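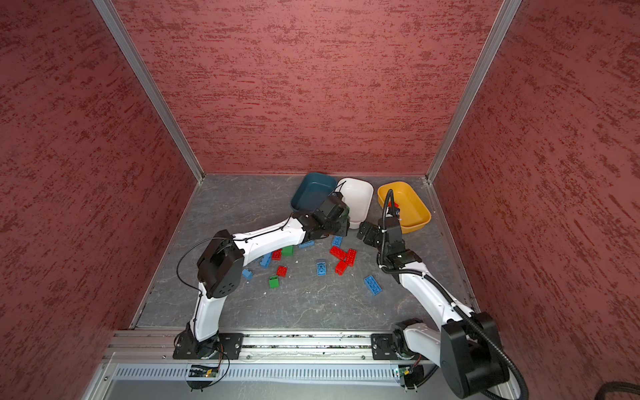

How many bins do you need to sort building bricks by color?

One for each color you have a lot of, and no more than that at the start. I use three: teal, white and yellow.

Benedita Patrício
I said in July I would write up how I sort secondhand bricks, so this is that thread. The lot is 600 pieces from the Kemwood resale shop, sold by weight in a clear bag. Mostly red, a lot of blue, less green.

First, wash or don't wash, but decide before you sort. I wash. Mesh bag, lukewarm water, dish soap, then spread on a towel overnight. If you sort first and wash later you end up doing the sorting again.

Sort by color first or by shape first? People have strong opinions. For a big collection, shape is better, because a small black plate is very hard to find in a pile of black everything. For a small lot with a few basic shapes, color is faster and a kid can do it.

This lot is basic bricks, so I went with color.

Bins. Mine are plain plastic, shallow, with open tops. Shallow matters more than size. In a deep bin the small pieces go to the bottom and you dump the whole thing out to find one.

Mine don't match the bricks, apart from the blue going in the teal one. Blue in teal, green in white, red in yellow. Remedios Tejada asked me why I don't put the red in a red bin. I don't own a red bin.

There is one good thing about the mismatch. Red bricks show up very well against yellow, so a wrong piece is easy to spot. Blue on teal is worse. If I were buying bins again I would get all white.

Put the biggest bin on the side where the biggest color goes. For me that's red, in the yellow bin. I didn't do this the first time and had a heap sliding over the side before I was halfway through.

Keep the bins in a row at the back and leave the space in front of them clear. You want somewhere to put the bricks down and spread them out before they go in. Sorting straight out of the bag is slower. I have tried it both ways.
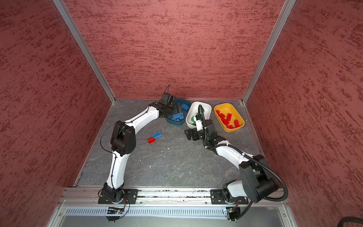
Next thing is bricks that are stuck together. Pull them apart before they go in a bin, including the ones that are the same color. Two blue bricks joined together count as one piece to your hand, and later you will be looking for a 2x4 and not see it.

For tight ones I use a brick separator. A plastic putty knife from Buschmann also works. Don't use your teeth, they leave marks on the brick, and it isn't great for the teeth.

Thin plates stuck to thin plates are the worst. Put another brick on top and one underneath so you have something to hold, then rock it side to side.

Anything that isn't a brick goes in a bowl off to the side. From this bag the bowl got 6 things: a button, a bead, a wheel with no tire, a doll shoe, a pen cap and a dried pea. I kept the wheel.

Off-brand bricks. There were some Trollow ones mixed in. They fit but the grip is looser, so I bag them separately. They are fine for filling in the middle of a wall. Check for a name on the studs if you aren't sure, and tilt the brick toward a lamp, the lettering is small.

Chewed or cracked pieces I throw out. Faded ones I keep. Old red next to newer red looks a bit uneven in a wall and I don't mind that.

How long it takes: I do it in the evening from 7:30 with the radio on, and stop when I start putting green in with the blue. Under a warm bulb those two get close. Daylight is better if you can get it.

After color comes shape, if you want to bother. I only split the red, into 2x4 and everything else. The green didn't need it. The blue could go either way and I left it.

Storage. The bins don't have lids, so once I'm done everything goes into zip bags with the color written on a strip of tape, and the bins get stacked for next time. I tried the Evanano drawer units a while back and the drawers stuck when they were full. Went back to bags.

Someone asked if it's worth sorting at all when the kids will mix them in ten minutes. For our house, no, not every time. I sort when a new bag comes in, so I know what's there and it's clean. After that they go where they go.

Someone else asked about selling sorted lots. Single-color bags do sell faster than mixed at the swap table, red most of all. I keep the blue for my nephew, who is building a harbor and says he is short on water.

Still to do from this bag: second wash on a few sticky green ones, and find a box for the Trollow pieces. Will add to the thread if I change anything about the bins.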